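Hand-held gripper pair: fingers won't close evenly and the cable keeps tugging. How do you all look after yours?

Posted in Workshop Help > Robots and Automation > Setting up and upkeep
3 replies

Lucimara Furtado

Hello everyone! I've been put in charge of our hand-held gripper station and I'm loving it, but I have two niggles I can't shift.

It's a plain table with a pair of grippers, one for each hand, and we use it to record small sorting and picking jobs that our arm cell then learns from. We do 300 recordings between checks. By the end of a batch the left gripper has gone a bit lazy. One finger meets the middle before the other, and thin things get pushed sideways when they ought to be pinched. The right one is fine on the fingers, but I get a twist in the cable and by mid-afternoon it feels as if somebody is pulling my wrist.

I've wiped everything down and restarted the lot. Is there a proper order to do this in? And what do you use as test objects? I've been using a wooden block and I suspect it's too easy.

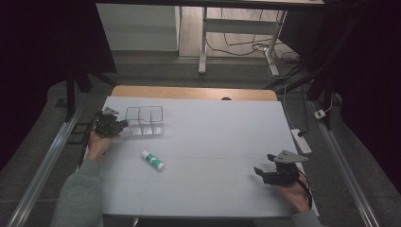

Finger wear is my first guess, and it's a nice thing to learn to spot. Put the two grippers side by side, open them fully and close them very slowly while you look straight down the gap. If one side arrives early every single time, it's the linkage or a worn pad. If it only happens now and then, look for grit. For test objects I'd drop the block and go for a glue stick, laid on a diagonal like the one on my table, and a clear divided tray. The stick is brilliant because it's round and will roll off to one side if the fingers don't meet together, and the tray's thin partitions are lovely for checking whether the tips line up with an edge. Faint grid lines on the tabletop are a real help too, as you can put things back in the same panel each time.

As for the order, I do it like this and it takes me less than a cup of tea:

Power off, and both grippers down on the table.
Brush out the finger slides with a dry, soft brush. No oil! It collects fluff and you'll be back where you started.
Check the pads for shine. A shiny pad has lost its grip, so change it, and change its partner as well.
Nip up the little screws on the top plate, finger tight plus a tiny bit.
Power on, open and close ten times, then set your zero with the fingers fully shut.
Pick up the glue stick five times with each hand.

We swap pads at 2,000 recordings whether they look tired or not. I used to stretch it to 3,000 and the last few hundred were always rubbish, which I only noticed when the arm started copying my fumbles (so embarrassing, and also quite funny to watch).

One more thing, do the zero after the screws and never before. I did it the wrong way round all through September and couldn't work out why my numbers kept wandering.

Valquíria Sampaio

clean it and recalibrate, worked for me

Tane Lockyer

Valquíria has covered the fingers really well, so I'll do the cable, which is my favourite subject!

Let it hang in one big soft loop off the side of the table. Don't tape it to your sleeve, and don't run it across the top where your hand will drag it through the work. Before each batch, unplug the gripper end, hold the cable up and let it spin until it stops. You'll be amazed how many turns come out. Then plug back in with your wrist in the middle of its range, not bent over to one side.

Also have a look at where the other end goes. Ours went to a power strip on the floor and I kept catching it with my foot. I moved the strip a little further out from the table leg, put a hook-and-loop tie halfway along and the tugging stopped that same morning. If the cable has a stiff patch near the plug, swap it. I had one go at recording 122 of a batch and lost the rest of the afternoon to it.

Do check that both cables are the same length. Ours weren't. The short one was on the right, so my right arm was always the tired one, and I'd been blaming my chair.

Dalva Dantas

Thank you all so much! It was a shiny pad on the left, and its partner wasn't much better. Changed both, did the zero after the screws, and the glue stick test is now five out of five. The cable had seven turns in it, Dalva. Seven! Going to measure the pair of them tomorrow and see if ours are odd as well.

Lucimara Furtado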